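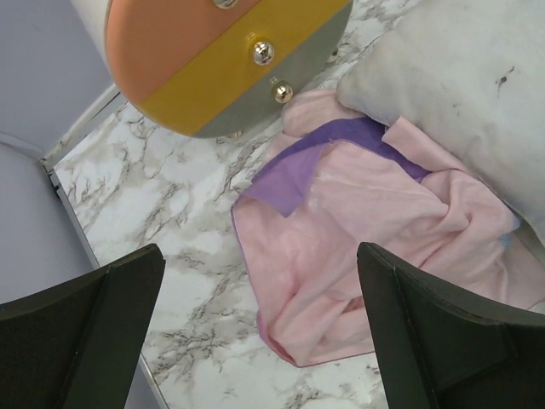 landry_rt
Afaf Khalaf told me the exact same thing last month, fingers close, cloth slips, controller thinks it has a grip and lifts anyway. She ended up with the cloth half out and the arm still trying to pull. So you're not alone. What firmware are you on?

pinchpoint
2,000 something, whatever shipped in April. Didn't update because the last update ate my calibration. And mine didn't slip, thats the thing. It grabbed fine and then would NOT let go. Open command sent, log says open, fingers shut. Then it drove to the next waypoint with the cloth still in it and dragged half the stuff on the marble top along. Pink cloth, so at least easy to see where it went.

tess_m
did you hit the estop

pinchpoint
yes. took me a second bc it's on the far side of the table. moving it tonight

tess_m
move it before you run anything else. not tonight, now

ohmslaw_ish
Log says open = command was accepted. Doesn't mean it moved. Are you reading back actual finger position or just the ack? The Javano driver returns ok the moment the packet goes out. Bit me for weeks.

pinchpoint
...just the ack

ohmslaw_ish
There you go.

landry_rt
Not so sure. Ack thing is real but it doesn't explain why the fingers stayed shut. Something held them. Fabric in the linkage? Thin cloth with a hem is the worst, the edge rides up between finger and housing and wedges.

pinchpoint
Had a look with a flashlight, no threads that I can see. Can push the fingers apart by hand with power off, bit gritty on the left one

landry_rt
Gritty is not nothing!! Pull the cover.

cendcombe_dave
Disagree with everybody, I think it's overcurrent protection. You've got close force cranked up for cloth, right? Everybody does. Motor stalls against the fold, trips, and a tripped motor ignores open til you clear the fault. Meanwhile arm is a separate controller and has no idea. What's your force set to

pinchpoint
700. default is lower I think? I raised it cause the folds kept falling out

cendcombe_dave
yeah. drop it way down and slow the close. You want depth not squeeze, get the fingertips further into the bunch before closing.

ohmslaw_ish
Dave a trip would show in the fault register

cendcombe_dave
only if you poll it. he's not even polling position lol

tess_m
Both of you are skipping the bad part. Arm moved with gripper state unknown. I don't care if it's grit or current, there should be a check before any travel move. Read position, not open within 30 ms of when it should be, stop the arm and yell. Ours does that and we still keep hands out of the whole area when it's live.

landry_rt
30 is tight, you'll get false stops. I'd retry a few times first

tess_m
false stops are fine with me

landry_rt
Not when you're running it all day they're not. People start bypassing the check. Seen it at Trirnia, someone commented the line out and left it like that

tess_m
then that's a people problem and I'd still rather have the line

pinchpoint
ok update. Polled the fault register by hand, overcurrent flag is set on the gripper. Dave gets a point. BUT pulled the cover also and there's lint packed round the left slide, a good wad of it. So which came first no idea

landry_rt
lint makes drag, drag makes current. we're both right

cendcombe_dave
i'm more right

pinchpoint
Cleaned it, force down, estop moved to my side. Adding the position check before I power the arm. Going to do 10 slow cycles with just the cloth and nothing else near it

ohmslaw_ish
Log the current on each one. And clear the fault flag first or you'll be back here in five minutes

pinchpoint
back in five minutes, forgot to clear the flag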